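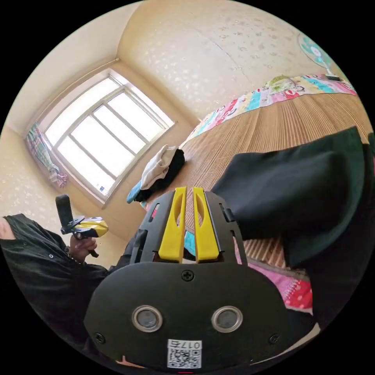
4. Descaling the Valano water heater

Descale the tank every 200 hours of heating time, or sooner if the scale light on the control panel stays on. In areas with hard water, expect to do this more often.

Caution: Switch the heater off at the breaker and let the tank cool overnight before you start. Water left in the tank can scald.

1. Close the cold water inlet valve.
2. Attach a garden hose to the drain outlet and run the other end to a floor drain.
3. Open the nearest hot water tap, then open the drain outlet. Wait until the flow stops.
4. Close the drain outlet and remove the hose.
5. Mix two packets of Turnlow descaler with cold water, following the directions on the packet. Wear gloves and eye protection.
6. Pour the mixture in through the service port and replace the cap by hand.
7. Leave it to work for two hours. Do not turn the heater on during this time.
8. Drain the tank again through the hose, then flush it with clean water until the water runs clear.

Note: Do not use vinegar or drain cleaner. Damage caused by other cleaners is not covered by the warranty.

Refilling

Open the inlet valve slowly and leave the hot tap open until it runs without spitting. Check the service port and drain outlet for drips – tighten the cap a quarter turn if needed. Restore power only when the tank is full.

To reset the scale light, hold the Service button until the display shows 0.

At 3,000 hours, have the anode rod checked by a Valano service technician. See section 6.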